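# Workshop Gallery: The Lettering Table

The Hollmann Center runs a winter program in display and table arrangement. The course was led by Roswitha Dreßler and drew 31 participants. Each setting pairs a plain work surface with a simple cloth surround.
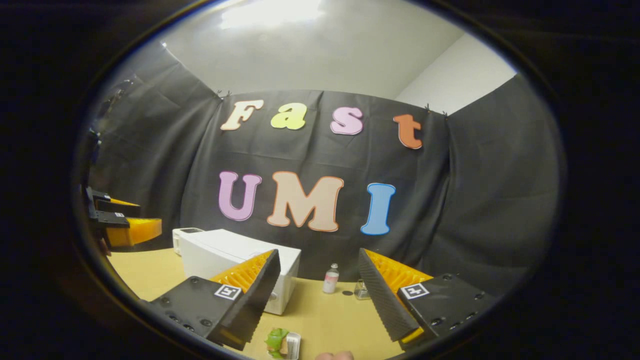 Large foam-style letters were used for the backdrops this year. Participants planned their wording on paper before choosing a fabric, and dark gray was preferred for its contrast with the tan tables. Folds were left loose at the sides and back.

Questions about the January session are answered by Gil-soo Woo. Requests for prints may be left at the front desk in Room 61.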